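Fjeld planner, gallery no. 3

Quick dump from the bench, mostly for the Selldale people who keep asking what changed since August. Short version: new grasp scorer, new handoff between planner and controller, same arms. Long version is in the Ralwood repo under notes, half of it out of date, sorry.

What's running here. Fjeld does the two-arm planning. Ralwood is the tooling around it — logging, replay, the little web viewer. Sindo is the perception node, swapped in for the old depth-only segmenter. Everything talks over one message bus, controller loop at 100 Hz, planner whenever it feels like it (up to 18 plans a second on a good scene, much less when both arms want the middle of the table).

Test set for this round is the pencil case task. Soft body, long, doesn't hold its shape. Old scorer treated it as a box and went for the widest face every time. New one fits a centerline first and only then looks at finger placement. Scores are cached per object so a replan doesn't start from zero.

Overview, both arms over the table, orange case between them with the pen and pencil behind it. Those big shadows across the wood are what used to split the mask in two. Sindo config for it is shadow_soft, not the default!

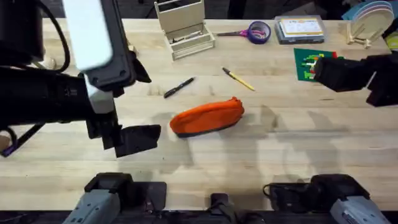 Does the planner lock the whole middle zone for one arm or just the swept volume? We tried zone locks on our fork and the second arm sat there forever waiting on a release that never got sent. — Selldale

Swept volume, padded. Zone locks were in the first version and we had the exact same hang. The release message went out before the lock was acknowledged, so the bus dropped it. Now every lock has a timeout and the arm has to re-ask. Ugly but it hasn't hung in 493 replays. If your fork is older than the lease commit just pull, don't try to patch it by hand, the field names moved.

One more thing on locks: padding is set per link now. One global number made the wrists way too shy and the elbows not shy enough. Values are in the yaml, tune them for your own table.

Next one is the wrist view. Black gripper right up against the orange case, pen off to the left with clear wood around it. The case is blurred, and that blur is the reason for the new frame gate in Sindo. Below a sharpness threshold the frame still goes to the log but the mask doesn't get to the scorer. Before the gate a single smeared frame could drag the centerline sideways and the controller would dutifully chase it. 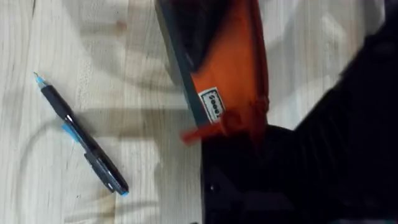
The gate has a cost though. Drop too many frames in a row and the estimate goes stale, so there's a counter: after 3 rejects the controller slows down and holds the last good pose until somthing usable comes in. Slower, way less twitchy. Threshold is a plain config value for now. Would like it to follow joint speed at some point, since we already know how fast the wrist is going and could guess the blur ahead of time. Not started.

Known problems, in no order:

Replay viewer drifts against the log if you scrub backward. Reload the page.

Pen is sometimes merged with its own shadow in the wide view. Harmless for this task, bad for anything that has to pick up the pen.

Planner restarts clear the score cache. They shouldnt. Fix is in review.

Left and right arm configs still use different names for the same gripper limits. Yes I know. Renaming breaks all the old logs and I don't have a migration script yet — if somebody at Selldale wants to write one, please do.

To reproduce: check out the gallery branch, run the replay target, pick the pencil case session in the viewer. No hardware needed. The masks get recomputed on the fly so expect a slow first pass, after that it's cached. Wide and wrist streams are separate tabs, sync button is top right.

Next gallery will be the release step and regrasp, once the cache fix is merged.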